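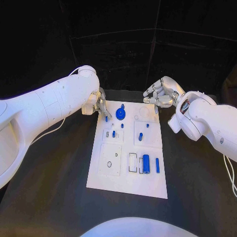
Can I use the Jara board layouts for my own projects?
Please do! Everything in the folder is free to copy, change and pass on, and a line crediting Jara is all we ask for.

Jara 2 – board layouts and part notes
Last updated Jan 21, 2022

This is the second release of our little library of assembly board layouts, put together at Grusau. It holds 800 layout records, and 700 of them now have a full parts list. The rest are coming, slowly, and I'm enjoying every one.

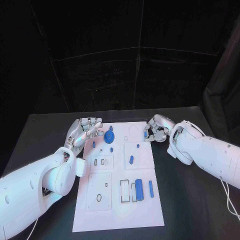 Names of parts caused more arguments than anything else in the first release, so we now keep one name per shape and stick to it. The list is in names.txt. "Pulley" covers any wheel-like body with a shaft, such as the blue one near the top centre of the white sheet, with its short shaft rising from the top. Pegs have a section to themselves – I love the pegs, and it got rather long.

What's in the folder
layouts – one file per record
names.txt – the agreed part names
outlines – shapes to print and lay parts on
changes.txt – what moved between releases

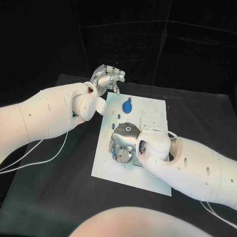

Known gaps
Records from Inudberg still use the old names in 4 files. Spacing between neighbouring parts is missing from the earliest layouts, and I'd be delighted to have help filling it in.
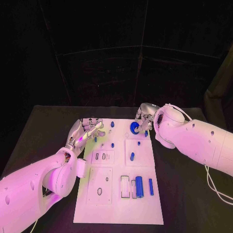 Dardo Ledesma wrote to ask whether the pegs and discs could be listed separately, as he only builds the peg layouts at Caltside. They can, and from this release each has its own column. Sort by "peg" and you'll have the lot.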